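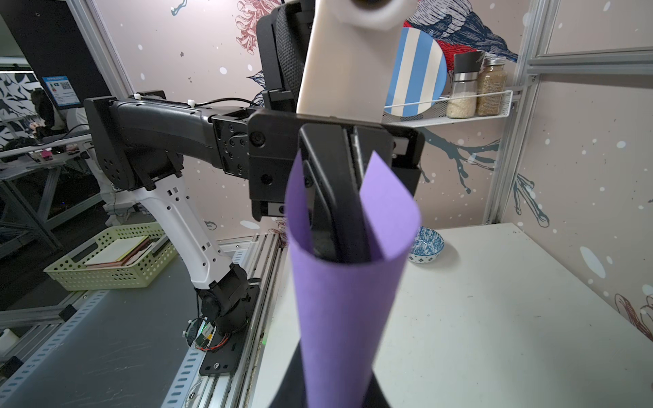 The paper cone is the oldest package I know. When I was a child, the woman at the market rolled one in a moment, filled it with peanuts and folded the top with her thumb. I never saw her use tape. Last March I asked Chantal Hiebert, who teaches paper folding above the Flornard stationery shop, why my own cones always open again.

"You begin in the middle of the sheet," she told me. "Begin at the corner."

Her method is simple, but it asks for patience. You lay a square of paper on the table with one corner toward you. You take the right corner and curl it in until it meets the near one, and then you bring the left corner around the outside. The overlap makes a pointed flap at the open end. Many people cut this flap off, and it is a pity, for it is the lid.

Purple is a good color for learning. On a white table you see each edge well, and where the paper turns away from the light it becomes almost a second color. Chantal does not like patterned sheets for beginners – the eye follows the pattern and forgets the fold. 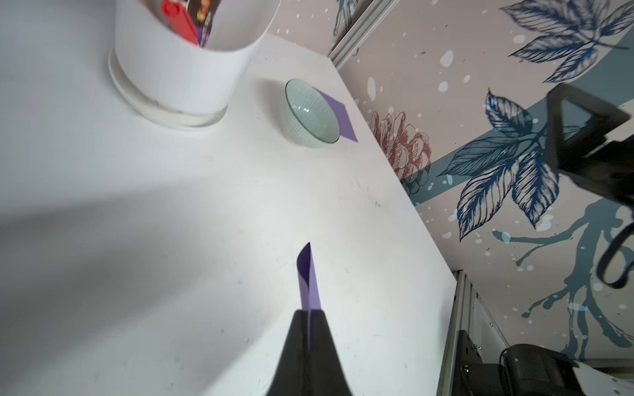 A narrow strip is more difficult than a square. It wants to spring back, so you must press the crease with a fingernail, wait a little, and press again. Anjana Samarakoon, who has come to the class for four years, makes strips into small pointed spills and keeps them for her spice jars. She uses them to pour mustard seeds without losing any. I tried this at home with coarse salt and lost a good part of it under the stove.

The weight of the paper matters more than the price. For a cone that will hold dry food, Chantal chooses a sheet which is thin enough to roll but does not go soft in the hand. Heavy card, up to 280 grams, she keeps for boxes, and even then she scores it first with a bone folder.

I have now two cones on my kitchen shelf, between the jars. One has dried bay leaves in it and has kept its shape since spring. The other I must roll again, because I began in the middle.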